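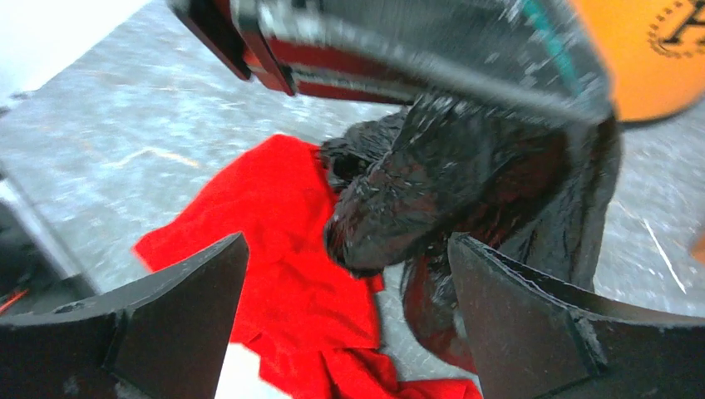
Red cloth, crumpled, close view.

Print this page | E-mail this page

# Fernent Fabric Care Label Transcriptions

Data card, release 12. Maintainer: Mercedes Tamayo. Label review: Vlasta Urban, Teemu Lappalainen.

## Summary

Fernent is a table of care labels transcribed from household textiles: towels, blankets, napkins, bed linen and cleaning cloths. It holds 1692 rows. Each row is one label, typed out as printed, with the care symbols coded in a separate column. Garments are out of scope and were removed in release 9.

The table was built for people who write laundry guides or check label wording across languages. It contains text only.

## Files

- `labels.csv` -- one row per label, UTF-8, comma separated
- `symbols.csv` -- lookup table for symbol codes
- `CHANGES.txt` -- row-level corrections by release

## Columns

`label_id` is a integer and is never reused. Gaps are deleted rows.

`item_type` uses the short list in `symbols.csv`, second block. "Throw" and "blanket" were merged in release 11 and will not be split again.

`fiber_text` is the fiber content exactly as printed, including misspellings. Do not sum the percentages without cleaning them first. Several labels add up to more than 100.

`wash_code` is the tub symbol with its temperature in Celsius. Labels that give only Fahrenheit have an empty `wash_code`, and the printed value is in `notes`.

`dry_code` covers tumble and line drying. A label with two drying symbols gets both codes, joined by a plus sign. 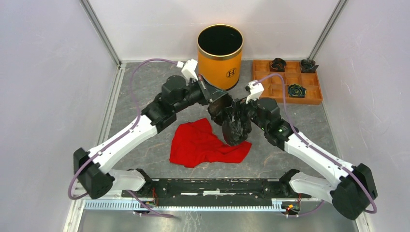
`lang` lists every language on the label in printed order. 649 rows have more than one. Where the translations disagree with each other -- a warm wash in one language, a cold wash in the next -- the row is marked `conflict` and the symbol is taken as the reference.

## Transcription

Labels were typed by one person and checked by a second. Disagreements went to Nermin Sönmez, whose reading is final. Illegible characters are entered as `?`, one per character where the length could be judged. Fully faded labels were not entered.

## Known problems

- Rows from the Oranov batch lack `country`.
- Bleach triangles on older labels were coded under the current scheme. Old and new meanings do not match exactly.
- Dry cleaning letters are missing for label IDs under 1000.

## Use

Free for any purpose with credit to the maintainer. Do not use it to decide how to wash a particular item. Read the item's own label.

This site uses cookies to remember your display settings. Accept | Settings

Comments (3)

**jlockwood**
The plus sign in dry_code breaks my import script. Could you use a semicolon in the next release?

**M. Tamayo**
No change planned. Quote the column and it should load.

**Hemline44**
Row 731 says "cottn" in fiber_text. Typo or as printed?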